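Chapter 6
Chores: What Machines Can and Cannot Yet Do

After reading this chapter you should be able to:
explain why a chore is harder to automate than a factory task of the same length;
break a chore down into steps a machine could be tested on;
read a success rate and say what it leaves out.

6.1 The trouble with tidying

A washing machine does one chore very well. It does so because the hard parts have been left to a person, who sorts the clothes, empties the pockets, loads the drum and later takes everything out again. The same is true of the dishwasher. Most of what we call household automation is a sealed box with a human being at either end of it.

The question in this chapter is whether a machine can take over at the ends. Tidying is a good place to begin, as it needs no heat, water or sharp tools, and most children can do a fair amount of it by the age of six. A person asked to clear out a storage bin looks in, reaches down and takes hold of whatever is there. Hardly any thought goes into it.
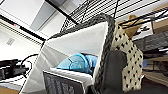

For a machine, each part of that short job is a separate problem. Soft things have no fixed shape. A cloth that was folded one way this morning will be bunched up another way by the afternoon, and a stored model of its outline is of little use. The sides of a fabric container give when they are pushed, so the arm cannot treat them as walls. Shelving restricts the directions from which a hand can come in. And items lie partly behind one another, which means the machine must decide what to grasp before it has seen the whole of it.

Shop work raises the same difficulties in a different order. At the Luridlow warehouse, which we shall return to in Chapter 9, boxed goods were being picked by machine years before anyone tried it with scarves and bags. The boxes were no lighter. They simply stayed the same shape when lifted.

6.2 Breaking down a chore

Engineers describe a chore as a chain of steps. For putting away one object, the Drulard scheme used in this book has six: find, approach, grasp, lift, carry and place. A chain is only as good as its steps taken together. If each of the six works nine times out of ten, the whole chain works slightly more than half the time, and a householder would call that a machine that does not work.

The first two steps are often passed over quickly, and they should not be. Floors give a great deal of trouble. An object on carpet has to be told apart from the pattern beneath it, and furniture legs limit where an arm or a base can go. The gripper also has to line itself up with the object at a height where a small error matters — a finger that comes down too far will press into the carpet.
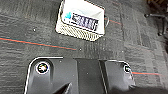

Figure 6.1 A white device on a carpet-tile floor, with the black gripper in the foreground.

Rigid objects are easier to hold than cloth, but they bring troubles of their own. Rounded edges slip. A casing may be wider than the fingers can open, in which case the object must be turned or taken by some other part. A trailing cable may catch on a chair.

6.3 How well do they do?

Published results need careful reading. In the Cillus trial, a single arm was given 18 household objects and allowed 3 attempts at each. It was reported as having failed on only 2. The figure is correct, but an object counted as a success if any one of the attempts came off, and a person stood by to put things back after each miss. In a home there would be no such person, or else the person would have done the job already.

The Hoxha trial took a stricter line. One attempt was allowed, and the object had to finish in its proper place. Scores fell sharply, most of all on fabric items. The two trials do not contradict each other. They measured different things, and the reader has to ask which of them is closer to the chore as it is done at home.

Before going on to Section 6.4, choose a chore you did today and write out its steps. Mark the ones where you used touch more than sight. You will need the list for the exercise on grasp planning.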